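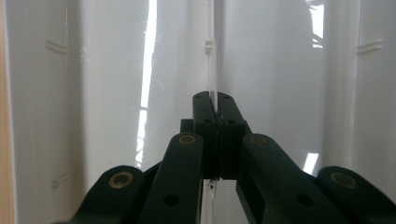 The Sunus hand-held gripper costs $780 per unit, and we budgeted for 2. Finger width decides whether it suits thin stock. With the jaws closed on the edge of a white panel, the rounded tips stay narrow enough to work between molded walls. The brass-colored bushings at the linkage joints are a plus at this price. Spare jaws are $28 a pair from Rulton, so add them to the first order. Delivery took 25 days. Rating: 4 out of 5.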